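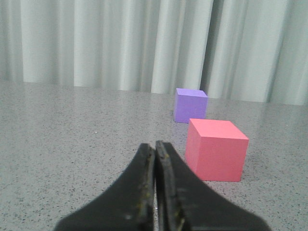 The pink one. Or the red one, depends who you ask in this house.

Quick post, I have bread in the oven and 30 minutes, let's go.

So the back room. If you've been reading a while you know the back room. Sewing machine, printer that prints only in green, the bag of bags, two boxes from the move that say MISC in my handwriting and that I refuse to open. And in the middle of it, the gray top, which I love, and which I had not seen properly since spring. It was under stuff. Mail mostly. Jars. A colander??

Last week I cleared it. All of it, down to the stone. Then I got the foam cubes out and that was that, I lost the afternoon.

A few of you asked in the comments what I'm going to do with the wall color in there and the answer is the cubes are how I'm deciding. Sort of. I'll get to it.

First the clearing, which took longer than I'd like to admit. I did it the way Fiorella told me to years ago: everything off, onto a sheet on the floor, wipe the top, and then you have to sit with it bare for a day before one thing goes back. I've never made it through the day before. Usually the mail is back by dinner. This time I put the mail in a shoebox and put the shoebox in the car, so that I'd have to walk outside for it, and guess what, I didn't.

Things that came off it, not the full list: the colander. A single roller skate. My good scissors (!!!). Seed packets from a year I'm not going to mention. The warranty for a blender we gave to Aidan. A library book from the Pleltow branch, sorry Pleltow branch.
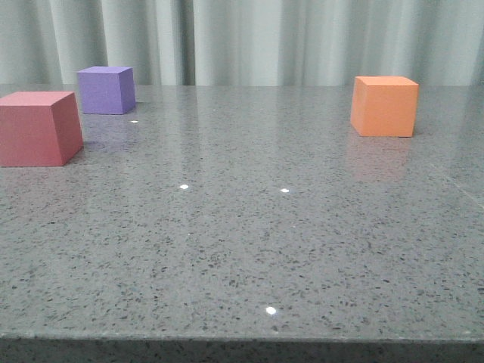 I've been going back and forth on color in this house since we moved in. Every room is either the beige it came in or a beige I picked myself in a moment of weakness. I'm scared of the paint aisle, I stand there and all the little cards go gray in front of me. What I can do is look at an object. So with the top clear I spread the cubes out and just kept walking past them with the laundry. And what I hadn't expected was how much color comes off onto the stone. Look under the purple one, the gray goes violet for quite a way in front of it. I'd been thinking of the top as the dull part of the room and everything else as the color. It picks up whatever you put on it. Which means the wall is going to end up in it too, doesn't it. Should of thought of that before.

The cubes, for those asking, are plain foam, one color each. They were in the drawer with the placemats. Morag's nieces used to build with them when they came over and now the nieces are taller than I am and want to talk about cars.

Anyway. Colors. The purple is the one I'd never have chosen off a card. Against the pale curtain it looks really nice, kind of soft. The orange is the orange of every kitchen thing my mother owned. The pinky red one I keep changing my mind about. Light on top, quite brick-ish down the front. Aidan calls it salmon. Salmon is a fish, Aidan.

I tried them apart, I tried them bunched up. Apart is calmer. Bunched up they start to argue, the orange and the red especially.

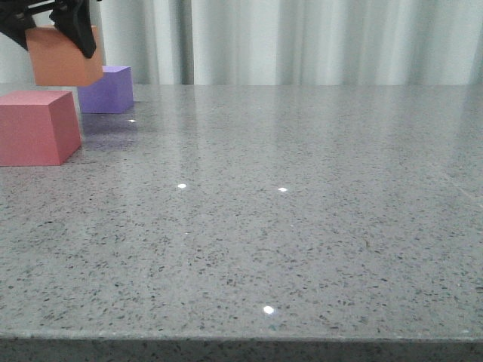
by Smaranda Avram
October 2025
filed under: the back room, color, putting things off

OK bread is out. Bit dark on one side, fine.

Where was I. Bunched up, yes. With the orange over on the left with the other two there's suddenly all this bare stone to the right, and that got me thinking about where the lamp goes. I'd always had it in the middle, for no reason, it's where the cord reached. But if the things you look at live at one end, the rest of it can be for working. Cutting fabric! Which is what I wanted the top for in the first place, and it's 94 inches long, there's room for both me and a lamp.

The other thing is the shine. I'd forgotten how shiny it is. You get these big pale patches on it from the light overhead and from the curtain, and when I'm cutting a pale fabric I lose my chalk line in the glare. So the lamp wants to be low and off to the side, I think, and maybe the overhead stays off while I'm sewing. Přemysl says a dimmer. Přemysl says a dimmer about everything. He may be right on this one.

Also the speckles. I bought a runner once from Vurnora to hide them, I really thought they looked like crumbs. Took it off for the clear-out and I don't think it's going back on. They look fine. They also hide real crumbs, so.

What it's cost so far: nothing, hooray. What it could cost: I got a quote for new curtains and shelves and a proper cabinet for the machine and it came to more than 400 dollars without the paint, and I closed the laptop and made soup. The curtain stays. I like it more than I did. It hangs well, it's quiet, and every color I've put in front of it has looked good.

Walking past them at breakfast, I like the purple. At lunch, the purple. At night with only the hall light on, the orange, weirdly, it seems to be the one I can still see. Not a wall color though. A cushion maybe, or a chair. I could paint the chair!! Nobody stop me.
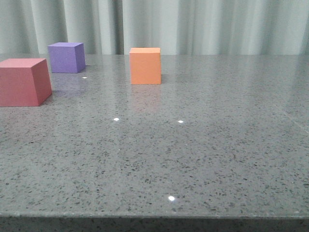

What's going back on, what isn't

Going back: the lamp (left end), good scissors on a hook so they can't wander off, one jar for pens. One. The machine when I'm using it, and then back in the closet.

Not going back: mail. Seed packets are in the shed. The printer is going to live on the floor untill somebody wants it, message me if you want it, it does green beautifully. The skate I'm still asking around about.

The cubes can stay a while. I moved the orange in from the right to about the middle, and I think that's the spacing I like, with the front all clear for cutting.

Paint: getting one small pot of a grayish lilac this weekend and doing a square on the wall behind the door, where no one will see it if it's awful. Will report. If anybody has used a purple in a room that gets sun only in the afternoon please tell me how it went, nicely.

Also the library book was due back ages ago and they just waved me off, no fine. Bringing them some of this bread. Not the dark end.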